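Practice Office, Tarkura
Duty diary

Friday, October 13, 2023

The morning was given over to the household appliance section of the working rules, which has been open for comment since July and is due to be closed. I had intended to work from the draft alone. Geeta Dwivedi suggested that the office should read it beside the refrigerator task while that task was being run, and the suggestion was accepted.

The section as it stands was adapted from our rules for cabinets and drawers. Much of it carries over without difficulty. A refrigerator door differs in the ways that matter most to a written rule: it is held by a seal, it resists and then gives, and what is behind it is food. The draft deals with the first two points in a single sentence and does not deal with the third at all. I noted this at the top of my copy before we started so that it would not be mistaken afterward for something learned during the day.

We began with the statement of the starting condition. The rule requires the operator to read the condition aloud and the second person to confirm it. For this task the condition is that the doors are shut, the fruit is in the basket, and the basket is on the white surface beside the appliance. The wording is acceptable. I would, however, strike the phrase "all items in their usual places," which appears on page 86 of the current handbook and which means something different to each person who reads it. A condition that cannot be checked by a person new to the room should not be in the handbook.

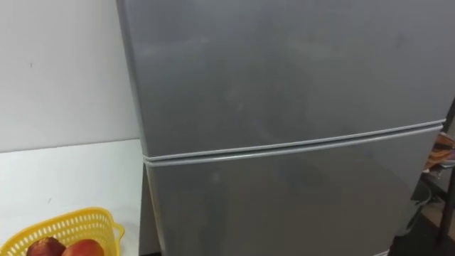

There was some discussion of whether the starting condition should be written down as well as spoken. My view is that it should be written, briefly, and that the writing should be done before the arms are enabled. The present practice of filling in the line during the first pause leads to entries that describe what the operator expected. Jocelyn Kennedy has been reviewing the older logs and reports that in a fair number of them the starting line and the finishing line are in the same ink, with the same abbreviations, plainly written together at the end of the shift. No blame attaches to anyone for this. The form puts both boxes side by side and invites it. I have asked that the boxes be moved to separate pages in the next printing.

The matter of the seal took up the rest of the first hour. The draft says that force on a door is to be "applied gradually." Carter Nguyen wished to replace this with a fixed limit. I am in favor of a limit, but I do not think that this section is the place to state one. Appliances differ, and a figure that is right for one unit will be copied into work on another. The agreed text now says that a limit is to be set for each appliance by hand trial, recorded on the appliance sheet, and entered in the controller by one person and checked by another. Until the sheet is signed, first contact with the door is to be made at no more than 50 percent of the ordinary working speed. Carter has accepted this and will prepare a blank sheet.

A further sentence has been added on the moment at which the seal releases. The operator is to expect a sudden drop in resistance and is to have the stop within reach of the free hand. The old text assumed this. It is now stated.

We then turned to the placing of items, where I found the draft weakest. It was written by people whose chief interest was the door, and once the door is dealt with the text loses interest in what follows. It says only that objects are to be "set down securely." For fruit this is not enough. A round object can appear settled and move when the shelf is next touched. The new paragraph requires that the hand open fully and withdraw along a clear path before any judgment is made, that the item be watched for a short interval, and that the trial be marked complete only after that interval. It also requires space between items. Geeta asked how much space. We settled on enough for the hand to pass without contact, which ties the rule to the hand in use and avoids a measurement that would be wrong for the next one.

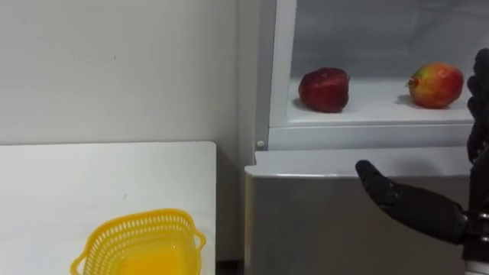 On food itself I have taken a firmer line than the draft did. Anything edible used in a trial is to be treated as test material from the moment it enters the work area. It is not to be eaten afterward, given away, or returned to the kitchen, whatever its appearance. The contact surfaces of the hand are to be wiped before and after. If produce splits or leaks, the trial stops, the shelf is cleaned, and the item is replaced with one of similar size. I recognize that some colleagues will consider this wasteful. The remedy for waste is to order less fruit, and I have written to the supply desk accordingly.

The section on shared space was left almost as it was. One correction was made. The draft permitted a person to "assist with the door" during a trial when the arm was paused. Paused and disabled are separate states in our equipment, and the glossary in Section 12 says so clearly, yet the appliance section used the words as though they were interchangeable. A person may now reach into the compartment only when the arms are disabled and the operator has said so aloud. The same wording is to be used in the cabinet rules, where I found the same fault on checking after lunch.

Two outside documents were looked at for comparison. Umotach was good enough to send us their house procedure, which is shorter than ours and better arranged. It places the stop conditions first. Ours begin on the third page, after the purpose, the scope, and a paragraph on terminology that I wrote myself and would not now defend. I propose to follow their order. The Sirnik procedure is more thorough on cleaning and on the care of cables, and I have borrowed one sentence from it with their permission: that any cable crossing the face of a moving part is to be identified before work starts and its slack checked at both ends of the travel. We have had nothing of the kind in our rules for appliances, although it has been in our rules for mobile bases for a long time.

The afternoon was spent on edges. The handbook tells operators to open a door by its handle where one is provided and is silent about doors without one. In practice they work from the edge, and each has developed a personal method. Some approach from the side and draw outward. Others bring the finger behind the edge and let the wrist do the work. I asked for both to be described in writing by the people who use them, and the two descriptions will be printed next to each other for the next review. The rule, for the present, will say where contact is allowed and where it is not. The outer panel and the rounded edge are allowed. The gasket is not, in any circumstances, to be gripped or used as a guide.

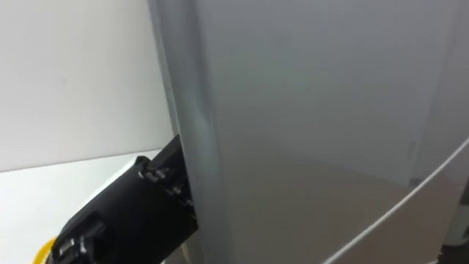

Josée Ross objected that a flat prohibition on the gasket would be broken within a week, that with a narrow gap the finger will brush the seal whatever the operator intends, and that a rule which cannot be kept teaches people to ignore the ones beside it. She would prefer that brushing contact be permitted and logged, with the seal inspected at the close of each session.

I have considered this and believe she is right in substance. The distinction between gripping the seal and touching it in passing is one that an operator can make at the time, and inspection will catch damage that a prohibition would only have encouraged people to leave out of the log. The sentence has been rewritten on those lines. I have kept the ban on gripping. Josée has asked that the inspection be done with the door held open by hand and the arms disabled, and this has been added.

Murray Penner telephoned at four regarding the Penner site, where the same rules are to be used. He is concerned about the number of signatures. As he reads it, the appliance sheet, the controller limit, and the starting condition each need a second person, and he does not always have a second person before nine. I told him that the controller limit could be checked on the previous afternoon, provided nothing was altered overnight, and that the other two could not be moved. He was not pleased but did not ask for an exception. I have made a note to visit him once the text is issued and to see a morning start there for myself.

The log archive now stands at 158 entries for appliance work. Jocelyn will mark those that mention a seal, a split item, or a person reaching in while the arms were only paused, and will bring the marked entries to the next sitting. I do not wish to close the section before they have been read.

Outstanding at the end of the day: the blank appliance sheet, with Carter; the two written methods for edge opening, with the operators; the moved boxes on the log form, with the print desk; the reordering of the stop conditions, with me. The glossary has been sent to Geeta for a second reading. Draft locked at 5:40 and a paper copy left in the tray.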